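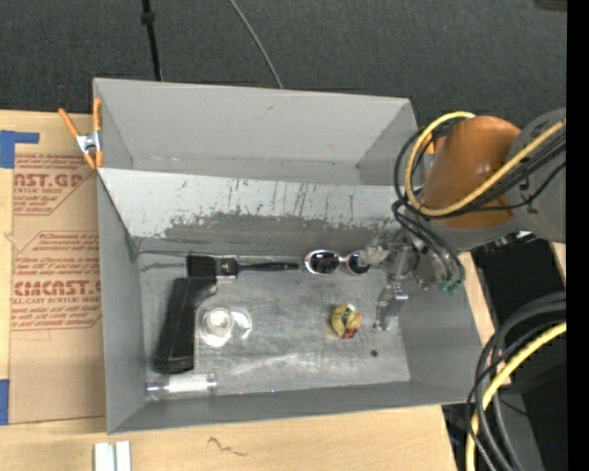 Last updated: September 2020

I've had Pitura's new record on since breakfast and I need to talk about it, so here comes a thread. Mostly track four, sorry to the other nine.

Track four is "Skamthorpe". It opens with one accordion, played so softly you can hear the buttons clicking, and then the whole band drops in at once and I yelled in my own kitchen!

Wenceslao Cáceres wrote it on a night bus. He told the story at the June livestream: he had the chorus melody and no words, so he sang the name of the town on the ticket over and over until it stuck. It's still the only word in the chorus.

And it works so well?? By the third time around he's stretching it over two full bars and the harmony goes somewhere I can't name. (If you know theory, please tell me what that chord is. I've been hunting for it on my guitar and I keep landing one fret off.)

The drums are MacAulay, same as on the first album, but with brushes this time. Listen on headphones for the little shuffle under verse 2. I missed it on my first few plays and now it's the part I wait for.

Also love that they kept the cough before the last verse.

"Memex" comes right after it and it's the loud one, all fuzz bass and handclaps. Play the two back to back. There's no gap between them and the jump is huge.

The vinyl is a run of 1,000 and mine is number 40, which I'm way too happy about. The sleeve has the lyrics printed in Wenceslao's handwriting, crossed-out lines and all. One of the crossed-out lines is better than the one he kept, and I will argue about this with anyone.

OK, flipping to side B again. Tell me your favorite if you've heard it!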